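WHY DO WE SLEEP?
Kids' Corner - big questions, quick answers
By Tia Yeoman

OK so. Bedtime. You're not tired, you say. Ten minutes later you're gone. What happened?

Let's go fast, there's a lot.

Who sleeps?

Pretty much every animal we've looked at. Dogs, cats, fish, bees. Even jellyfish have a kind of rest time, and jellyfish don't have a brain. Horses can doze standing up. Dolphins sleep with half their brain at a time, so the other half can keep them coming up for air. Bats sleep upside down and seem fine with it.

People need it too. A grown-up needs seven hours or more. Kids from six to twelve need nine to twelve hours. Babies need even more, and take it whenever they like.

What makes you sleepy?

Two things, mostly.

First one: a chemical that piles up in your brain while you're awake. It's called adenosine (say it a-DEN-o-seen). The longer you're up, the more there is. More of it, more yawning. Sleep clears it out again.

Second one: your body clock. A real clock, sort of, in a tiny spot deep in your brain. It watches for light. Dark outside? The clock tells your body to make melatonin, and that's the stuff that says nighttime now. Bright light late in the evening can confuse it - tablets, phones, the big ceiling lamp. So turn them down a while before bed.

What goes on in there?

You don't just switch off. Sleep comes in stages, and you go round and round them all night.

Light sleep. You're drifting. A door closing could wake you. Sometimes your leg gives a big kick and you feel like you fell off a step. Totally normal.

Deep sleep. Very hard to wake up from. Your body does a lot of its growing and fixing here. Scraped knee? Being worked on.

REM sleep. That's short for rapid eye movement, becuase your eyes dart around under the lids. Most of your wild dreams happen in this one. Your arms and legs go still so you don't act the dream out. Good thing if you're dreaming about soccer.

Then back to the start. One trip through takes around an hour and a half for a grown-up, often less for a little kid.

What's the brain up to?

Sorting. All day you pick up stuff - spelling words, a new song, where you left your shoe. At night your brain goes back over it and keeps the useful bits. Studies show people remember things better after a good sleep. So staying up super late before a spelling test is a bad plan.

It cleans up as well. Scientists think fluid moves through the brain while you sleep and helps wash waste away. They're still working out the details.
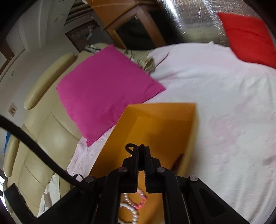

And dreams? Well, we don't fully know what they're for. Might be part of the sorting. Might be practice for scary things. Everybody has them, even people who say they dont. They just forget by breakfast.

Quick questions from readers

Can you catch up on sleep? A bit. One long lie-in won't fix a whole week of late nights though.

Why do I yawn when my sister yawns? Yawns are catching. Dogs can catch them from people too. Good question, nobody is quite sure why.

Do plants sleep? Not like us, but some fold their leaves up at night.

Try it

Keep a sleep diary. Write down when you went to bed, when you got up, and how you felt. Do it for two weeks. Joanne Sowerby's class at Oakley did it in January and drew a moon for each good night.

Next time: why do onions make you cry?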